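Elosov What Things Cost Card Set
Velunport School Supply > Advisory and Homeroom > Discussion Sets

Item: Elosov What Things Cost, second edition
Grades: 9 to 12
Format: boxed cards, teacher booklet, student sheets
Status: in stock, ships from Noltport

What Things Cost is a set of discussion cards about money and how it comes up between students. It is meant for advisory, homeroom, or the last part of a social studies class. Each card gives a short situation from school life and two or three questions. A friend keeps suggesting lunch off campus and one person in the group can't pay for it. Somebody gets a car on their sixteenth birthday and wants everyone to guess the price. A student has a job after school and is told it must be nice to have spending money.

The cards do not ask students to say what their own families earn or own. Teachers who used the first edition told us a few cards came too close to that, so those have been rewritten or taken out. The card about college visits is new, and so is the one about phone repairs.

What is in the box

Situation cards, sorted into 11 topics with a colored tab for each
A teacher booklet with a one-page guide for every topic
Student response sheets, hole-punched, in a tear-off pad
2 blank tabs for topics you add yourself
A storage box with a lid that fits a standard desk drawer

Replacement pads are sold separately. The cards are coated stock and hold up to normal handling. They are not waterproof. The teacher booklet is stapled, and a PDF copy is available to anyone who has bought the set.

How a session runs

Most sessions take about 10 minutes. Hand out one card per group, let the groups read it, and give them time to talk before anyone writes. The response sheet has room for a few sentences. It is not meant to be graded, and there is no answer key. The guide page for each topic lists follow-up questions and a few places where talk tends to stall or turn into an argument.

You can use the topics in any order. We suggest starting with Borrowing and Lending, which most groups find easy to talk about. Bragging and Family Rules work better later in the term, when students know each other.

The same card can be used for a longer lesson if students act out the situation first. The booklet marks the cards that suit this.

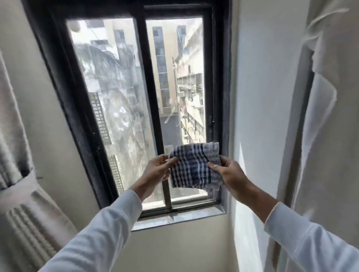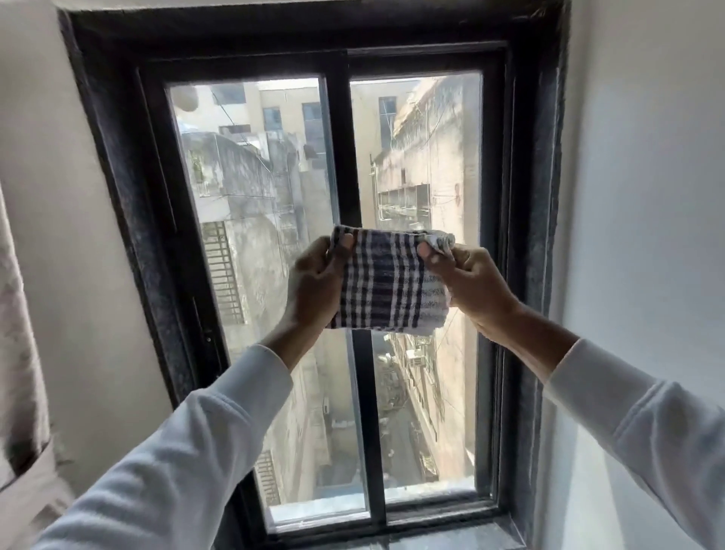
Gwilym Gittins wrote to us in January that the Bragging cards were the ones his students kept talking about after the bell, and that he had expected them to be the hardest to get through. He would have liked more cards about tipping and eating out, and he thought the response sheets left too little room for students who write large. His group skipped Family Rules altogether and did not seem to miss it.

The sheets in the current pad are the same size as the ones he used. A version with wider lines can be printed from the PDF.

Ordering

Schools can order by purchase order or card. One set is enough for a normal class working in groups. If several teachers will use it at the same hour, order one set each. We have shipped 2,924 sets of the two editions together, and first edition sets can still be used with the new booklet, though the page numbers printed on the older cards will not match.

Orders placed before noon leave Noltport the same day. Sets returned in sellable condition are refunded less shipping. Torn or missing cards can be replaced singly. Send us the topic name and the number in the corner of the card.

Often ordered with this item

Sleiman Classroom Timer, desk model
Sleiman Timer Wall Bracket
Elosov First Paycheck Workbook, grades 10 to 12
Elosov Response Pad, refill for What Things Cost

The First Paycheck Workbook covers pay stubs, withholding and opening a checking account. It has its own answer key and can be used without the cards.

Page last changed February 5, 2019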